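Do you need the extended warranty?

3/31/23

Print this post | E-mail this to a friend

I bought a washing machine last month and the price of the machine was the shortest part of the conversation. The long part was the plan. Five years of Cernance coverage, parts and labor, "total peace of mind," for an amount that came to nearly a quarter of what I was paying for the thing itself. When I said no, the clerk at Zullel tilted his head like I had turned down a vaccine.

I have said no to these plans for most of my adult life, mostly out of stubbornness. This time I took the brochure home and read it, all of it, including the part in gray type on the back. I wanted to know what I was being so stubborn about.

The front of the brochure says "everything covered." The back lists what everything leaves out. Door seals are a "wear item." So are hoses. Glass is cosmetic unless it stops the machine from running, and who decides that is not spelled out. Damage from hard water is out. Damage from "foreign objects" is out, and a coin counts as a foreign object, so anyone with pockets is already in trouble. Noise isn't a defect. Smell isn't a defect either.

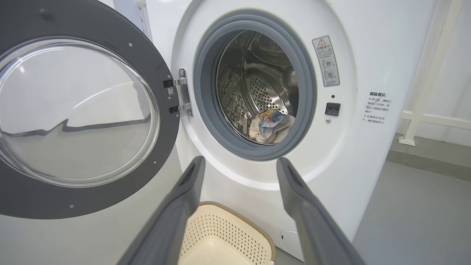 My sister-in-law thinks I'm being unfair, and told me so over dinner. Her plan paid for a new control board on her dryer, the repair people came in two days, and she would buy it again tomorrow without reading a word of the back. She also pointed out that I had once spent a whole weekend taking a dishwasher apart to save on a service call, and that my time apparently costs nothing.

Fair enough, a bit. But one good dryer story doesn't tell me much. Everybody who gets a payout talks about it and everybody who doesn't forgets they ever had the plan. That's the group I would like to hear from, and they don't come to dinner.

The brochure does its own version of this. It claims 2,219 "satisfied claims" in our region. Over what period? Out of how many filed? Satisfied according to whom? I called the number to ask. The person who picked up was polite and had no idea, and she offered to sign me up while we were on the line. I called again the next morning and got a man who said the figure was "from corporate." I'm sure it is.

Then there's the money. The plan was $522. My machine comes with a maker's warranty for the first year, and the Cernance plan starts on the day of purchase. So one of the five years I would be paying for is a year when somebody else is already on the hook for most of it. I asked the clerk about that too. He said the plan covers things the maker doesn't, such as power surges. I own a surge protector. It cost less than lunch.

Print | E-mail

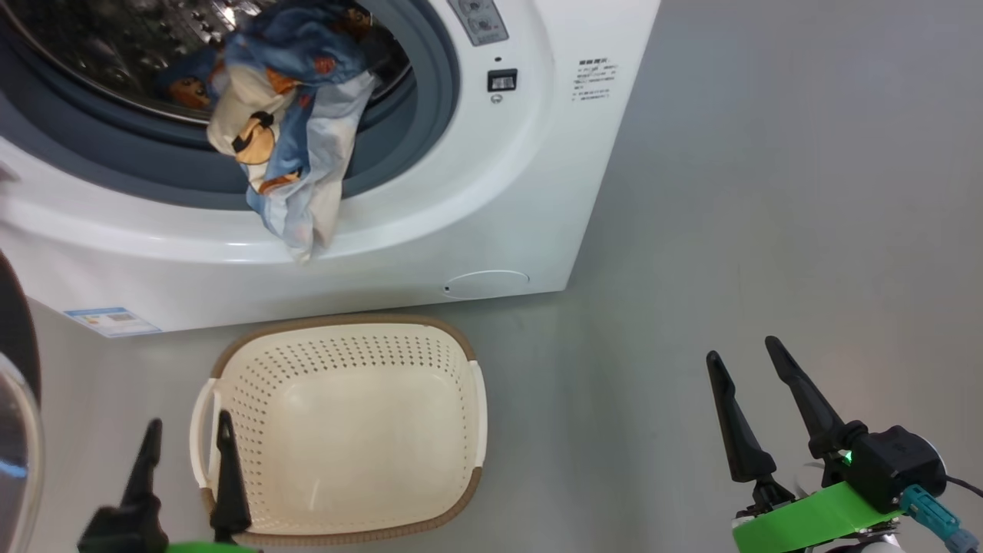 I also tried the other side of it, to be fair. I phoned Figueiredo, the repair shop over by the post office, and asked what a typical visit costs with no plan at all. They gave me a price for coming out and a range for the usual jobs: pump, door lock, drain problem. I could pay for 3 of those visits and still be under what the plan wanted up front. Maybe the motor dies in year four and I look like a fool. I can live with looking like a fool once.

What bugs me most is the timing. They ask when you've already made up your mind to spend a lot, you're tired, and the extra seems small next to the big number. If they mailed me the same offer in May, cold, with the exclusions printed on the front, I don't believe many people would send in a check. Ivard, the other big store out by the highway, now puts the plan in the online cart for you and you have to take it out. I went through the steps twice to make sure I hadn't clicked something. I hadn't.

So I've done what my father did. I opened a savings account with a dull name and put the $522 in it. If the washer breaks, the money is there. If the washer doesn't break, the money is still there, and it will also cover the toaster, which Cernance would not.

I kept the brochure. It's in the drawer with the manual.

Print this post | E-mail this to a friend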